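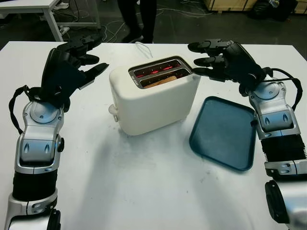

Figure 4. Toast station with the two-arm unit, tray at the right of the toaster.

4.2 What the breakfast crew kept for themselves

When the Sulico canteen in Gelville moved part of its early shift over to the two-arm unit, the 14 people on the crew expected to lose the dull jobs first, and for the most part they did. Over the study period we logged 2293 breakfast orders, and toast was in a good many of them. What we had not expected was how much talk there would be over small matters of placement. With bread down in one slot and the elements glowing red, as in Figure 4, a cook at the old station would have turned away to crack eggs; now several told us they liked to stay and watch — partly out of worry, they said, and partly for the company of a warm toaster at five in the morning. The tray was another such matter, and its angle was argued over for most of March.

In our interviews, nine of the crew described their work as calmer than before, though two of these missed the rush (see also Section 5, where we return to the question of pace).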